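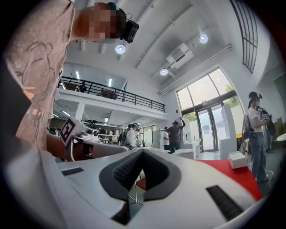 Upstairs and Downstairs: Notes from the April Space Meeting

We met downstairs by the glass doors at 3 and finished well after we'd planned to (my fault, I brought up the coats). I took the notes again, so if something reads like my opinion, it probably is. Send me corrections and I'll fix them before these go in the binder.

Last month's minutes

Accepted with one change. I had written that Kolska would repaint the railing on the mezzanine. They only offered to quote for it. Sorry, Kolska!

Lights and air conditioning

Long talk about this one. The people who sit on the mezzanine say the air conditioning gets to them late and the ceiling lights get to them early, if that makes sense. Downstairs everyone is happy with the round lights and would leave them on all day. We went back and forth on having the long light over the windows off until late afternoon, because with windows that tall we really don't need it at lunchtime. Agreed to try it until the next meeting and see who complains.

Asix sent the bill for the air conditioning service and it came to 1,856, a good bit more than last year. I've asked them to break it down. Payment waits until they do.

Mezzanine

Somebody has been leaning things against the railing again. Please don't, it's right over people's heads. The dark piece of furniture up there is staying for now, since two teams both say they use it and neither wants to carry it down the stairs. I did ask!

The desks also need a proper clear-out before summer. Magbanua offered their cart for the day if we give them a week's warning, and I said yes on the spot, so that part is settled.

Tables and chairs downstairs

This is where we spent most of the hour. The white tables are fine (thin legs and all) and we're keeping them where they are. What we can't keep doing is borrowing chairs from one table and leaving them at another.

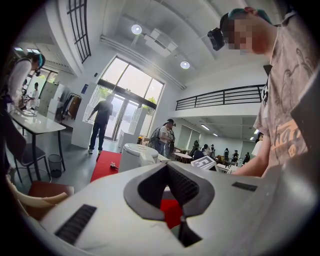
I'd like the black chairs to live with the white tables and the brown ones to go back to wherever people want to sit and chat, and I think most of the group was with me by the end. Moner would still prefer that anybody can sit on anything. We'll do it my way for a month and then vote.

Wastebaskets: the little mesh ones fill up in a morning. We're ordering 8 more of the same kind, and please, no coffee cups with coffee still in them. Mesh!

Coats and lockers

The clothing rack next to the lockers is still carrying winter coats. I love that rack but it was never meant for storage. Take yours home by the end of the month. Whatever is left gets folded into a box and put on top of the lockers with a note on it. Two lockers won't close properly and Kolska will look at the hinges when they come about the railing.

Glass doors

Short one. Keep the path to the doors clear, bags included. We also talked about blinds for the back wall and dropped it pretty fast, everybody likes looking out at the trees.

Still to do

Me: chase Asix, order the wastebaskets, label the box for coats.
Magbanua: cart for the clear-out.
Kolska: railing quote, locker hinges.
Moner: price for felt pads for the chair legs, roughly 2 packs to start with.

Next meeting is same time, same tables, next month. Bring your own chair back when we're done.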